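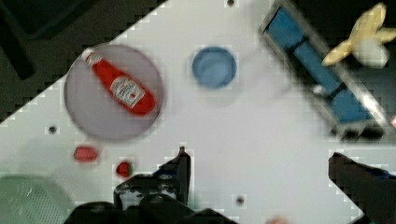 Plate, red bottle and light-blue bowl on the white table.

Seized Goods Store, Pledudura – inspection checklist
Inspected on 6th April by Maricica Ciobanu
Last inspection: September

1. Outer door and locks
Door closes by itself: yes
Both locks working: yes
Comment: The upper lock is stiff and must be turned two times. I have written this also in September. Please order the new cylinder from Giller, the old offer is still valid.

2. Key register
Every key signed out and in: no
Comment: Key 17 was taken for the Kulby case and the return is not signed. The key was on its hook. Mr Asadi will sign the line today, with the date of today and not an older one.

3. Sealed bags
Bags checked: 40
Seals whole: 39
Comment: One bag has a small tear near the label. I did not open it. It is now inside a second bag, with my signature over the seal, and the case officer is informed by letter.

4. Cash safe
Amount in the book: 3000 euros
Amount counted: 3000 euros
Comment: Counted by two persons, as it should be. The sheet was signed in pencil, so we have signed it again in ink.

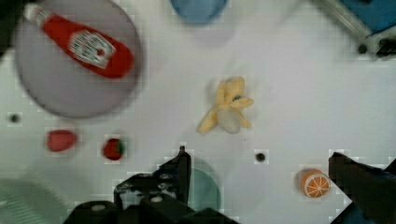
5. Fuel and outboard motors
Tanks empty before storage: yes, except one
Extinguisher in date: yes
Comment: The tank from the Kulby boat still smells strongly of petrol. It must go to the outside cage before the evening. No motor may stand in front of the extinguisher – this time there were two.

6. Shelves and floor
Nothing stored above head height: no
Passage free: yes
Comment: The heavy boxes on the top shelf should come down. I ask for two people for this work, and for gloves.

7. Alarm
Test call answered: yes, after 15 seconds
Comment: Good. The sticker on the panel shows the old telephone number and I have covered it with tape until the new one is printed.

Result: accepted with remarks. Points 2 and 5 to be closed today, points 1 and 6 before the next inspection.

Signed: M. Ciobanu
Copy to: Mr Asadi, store office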